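Section 13. When the Hand Gripper Loses Its Place
Dakari Hand Gripper – Set-up and Care Guide, revised 5/17/25 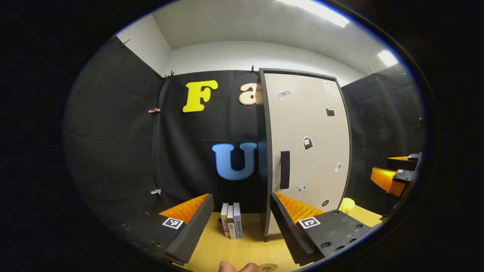
Figure 13-1. Fingers open on either side of three standing books, with the square marker on top of each finger in view.

Sooner or later you will probably meet the fault we call a width dropout. The recording looks fine while you work, but on playback the finger width freezes or jumps, and the Metden software writes "W-90 marker lost" in the log. Please don't be discouraged – most cases are cleared up at the table in a few minutes, with nothing more than a soft cloth and a little patience.

Before you begin

CAUTION: Keep fingertips out of the gap between the ridged pads whenever the trigger is connected. The fingers close without warning if the trigger is bumped, and the pads grip harder than they look.

Clearing the fault

1. Stop the recording and save it under a new name. A session with a dropout can often be partly rescued, so do hold on to it.

2. Let go of whatever you are holding, open the fingers all the way, and set the gripper down on its back.

3. Wipe both square markers with a dry cloth. Skin oil and tape residue are the usual culprits, and a smudge you can hardly see may be enough to hide a marker from the camera.

4. Press gently on the corners of each marker. If one lifts, replace the pair. Spare markers are in the Nidley parts pouch.

5. Check the screws along the outer edge of each finger. Snug them by hand and stop there, as overtightening can tip the finger and throw off the reading.

6. Look at your lights. A bright ceiling fixture near the edge of the view can wash out a marker when you tilt your wrist. Turn your station a little, or dim the fixture if you can.

7. Open the Metden live view and close and open the fingers slowly. The width trace should rise and fall smoothly, with no flat spots.

NOTE: Books and other tall, flat items deserve a slow approach. If a finger catches a cover and twists, the marker twists with it, and you may see the same W-90 message even though both markers are perfectly clean.

If the fault comes back

Run a test recording of 400 frames with nothing between the fingers. If W-90 shows up again, take the gripper out of use, tag it, and send the log along to Macaraeg Service with your serial number.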